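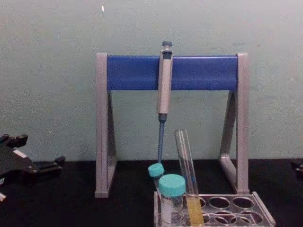

Pipette stand, bench by the green wall. One pipette hanging.

June, wet lab notebook, Grellberg annexe. Entry continued from the sourdough business.

Starter B is still sulking. Fed it the Starthorpe rye at 8 am, same as yesterday, and by lunch it had produced two bubbles and a smell like a gym bag. Starter A, which gets the cheap white flour and no affection whatsoever, had climbed out of its jar and was halfway to the sink. I have drawn no conclusions from this except personal ones.

For whoever picks this up while I'm on leave: we are trying to find out whether the flour or the water is making the rye cultures slow. Maysoun says water. Mirsad says flour, and has said so at length. Nizar says we should buy bread.

Water first. Let a jug of tap water stand overnight with a cloth over it, fed half of B with that and half with straight tap. Labelled them B1 and B2, then wrote the labels on the lids, then washed the lids. Do not label lids. Repeated the whole thing with labels on the jars like an adult. No difference I could see by 4 pm. Maysoun would like it noted that one day is not an experiment. Noted.

Flour next. Hanan brought in a bag from the mill at Dasport, stone ground, very handsome paper bag, string and everything. Mixed 100 g flour to 100 g water, stirred with the handle of a spoon, marked the level with a rubber band. Colour is greyer than the Starthorpe and it drinks water like a camel, so the paste came out closer to mortar. Added a splash more. How much is a splash? Should have weighed it. Didn't.

Temperature is the thing I keep ignoring. The cupboard over the fridge is lovely in the afternoon and miserable by morning, and the thermometer in there has read 22 since before I started, including the day I took it outside. Majdi has a spare. Majdi has also lent out his spare. Will chase.

pH strips: the old Haddad ones go a sort of khaki at everything below 5, so I've stopped using them for the starters. B looked khaki. So did my coffee.

Baked a test loaf from A at home to be fair to it. Good rise, crust a bit pale, flavour of nothing much. Brought the rest in and it was gone by morning tea, so the panel either approved or hadn't had breakfast. Mirsad asked if it was rye. It was not rye, Mirsad.

To do:
Keep feeding B1, B2 and the Dasport one at 8 am and again before going home, for 3 days minimum.
Write down the splash.
Get a thermometer that has opinions.
Move A to a bigger jar and put a saucer under it.
Ask Hanan what the mill bag cost before promising anyone more of it.

5.20 pm. B has a third bubble. Going home.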